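From: Pascal Leblanc
To: the Arsenault Street pantry list
Subject: Re: September drive, what to collect in

Gaëtan Mallet wrote:
> Do we want cardboard boxes again this year? I can get 30 from
> the Surnura store if I ask before five. Also, are we still
> saying no to glass jars?

Hi Gaëtan, and hello everybody,

Thank you for asking the store, that was so kind of you! I still remember carrying those boxes up the steps last fall, and my back remembers it too (the bottom went out of one right by the door, beans everywhere).
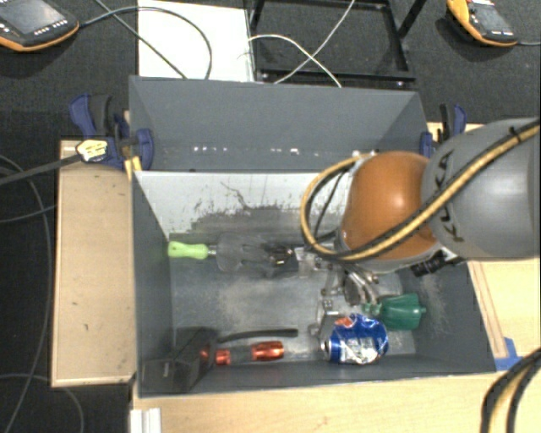 My own vote this year is for something sturdier at the drop-off spots. Cardboard is fine for cereal and pasta, but cans are heavy and people do love to give us cans, bless them. A big gray rectangular bin like that one would suit me very well, one for each spot, and we could keep the boxes for the light stuff. Fusside Hall has offered us a shelf to store them on afterward.

And yes, still no glass, please, except baby food. I'll bring the flyers, all 200 of them, and a pot of soup for whoever stays to fold.

Warmly,
Pascal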